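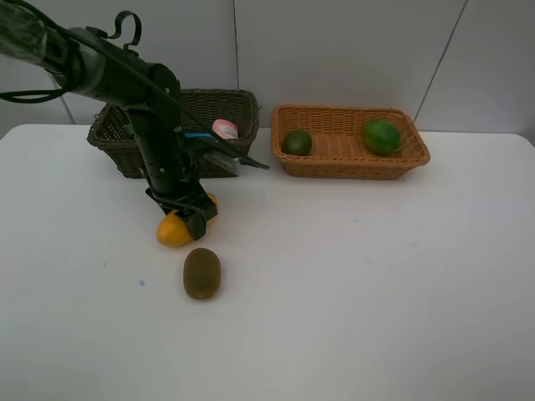
A visitor at the Mondley open day in June asked whether the fruit sorting table could be set up by someone who had never programmed an arm, and how long the line of people behind them would have to wait if it went wrong. The steps we use are given here. They assume the arm is bolted down and the emergency stop has been tested.

Running the fruit sorting demonstration
Gruston workshop notes, revised 03/09/2025

1. Clear the table and wipe it. Crumbs and juice spots show up in the overhead view as objects.

2. Set the baskets side by side along the back edge, with a gap between them. Use two different colors. The Vainio script stores each basket as a named drop zone, so do not swap them after teaching.

3. Teach the drop height at 200 mm above the table. Lower than this, the fingers can catch a basket rim on the way out.

4. Put the loose fruit in front of the baskets, leaving enough space between pieces for the open fingers. A mango should lie flat on its side. Kiwis can be placed either way.

5. Set the approach speed to 50 mm per second for visitors. The arm can go faster, but people at the back stop following it.

6. Start with the largest piece. The gripper comes down from directly overhead and hides most of the fruit, so announce the pick before it begins.

7. Close the fingers in 2 stages: contact first, then hold. Soft fruit needs a lower hold value - start at the bottom of the range in the Sedus panel and raise it one step at a time.

8. If a piece slips, press Pause, let the arm return to its home position, and put the fruit back by hand. Do not reach in during Pause alone.

9. Check the cable loops between sessions. They need slack at the elbow, and a loop that has worked its way up should be clipped back before the next run.

Payload limit for this gripper is 500 g. Weigh large mangoes first.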